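4.2. El kit en manos de quien lo usa: recogida y plegado de prendas

Una vez descritas las condiciones de alquiler y el contenido de la maleta, nos gustaría detenernos con algo más de calma en lo que, a nuestro juicio, distingue al kit Imix de los otros dos que revisamos (Girnus y Cikero), y que apenas asoma en su hoja de características: el comportamiento de la pinza manual cuando lo que tiene delante es tela. Los tres productos se presentan como herramientas de demostración de uso general, y los tres resuelven con soltura las tareas de la sección anterior, con vasos, cajas y cubiertos. La ropa es otra historia, y quien haya intentado doblar un pantalón con dos dedos rígidos nos entenderá enseguida.

Pedimos a 17 participantes que trabajaran en sus propias casas, sin ordenar nada de antemano, y que grabaran secuencias breves de recogida y plegado sobre la superficie que les resultara más cómoda. Reunimos así 175 secuencias con prendas, repartidas entre camas, sofás y mesas. La cama fue, con diferencia, la superficie preferida, y también la más exigente: el colchón cede, la sábana forma arrugas propias y la punta de los dedos puede pellizcar las dos telas a la vez. La Figura 3 corresponde a uno de estos casos, con la pinza abierta en la fase de aproximación. 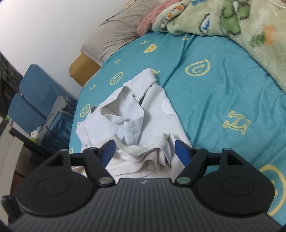
Figura 3. Aproximación a un pantalón blanco arrugado sobre una sábana ajustable estampada. Las dos almohadillas de color azul oscuro están separadas y enfrentadas, con la tela visible entre ambas.

Un pantalón en este estado ofrece varios puntos de agarre posibles, y no todos valen lo mismo. La cinturilla abierta parece invitar a meter un dedo dentro, y muchos participantes empezaban por ahí, mientras que los pliegues amontonados son más fáciles de pinzar pero dejan la prenda colgando sin forma reconocible. Agradecimos mucho, en este sentido, los comentarios de Revathi Gowda, que repasó con nosotros las grabaciones y propuso anotar por separado el primer contacto y el primer agarre estable, una distinción que terminamos adoptando en todo el estudio.

En cuanto al producto en sí, las almohadillas de Imix fueron lo mejor valorado. Con Cikero, en cambio, siete participantes señalaron que la sábana se enganchaba junto con la prenda, y con Girnus las quejas se dirigieron sobre todo al peso, que se deja notar en la muñeca cuando hay que trabajar inclinado sobre una cama. Imix tampoco sale libre de reproches: el cuerpo central es ancho y tapa parte de la zona cercana a los dedos, de modo que conviene acercarse con cierto ángulo. El manual no lo menciona, y creemos que un par de párrafos al respecto ahorrarían bastantes intentos a quien recibe la maleta por primera vez.

El servicio de revisión de datos que acompaña al alquiler, gestionado por Heydari, se evalúa en la sección 4.3.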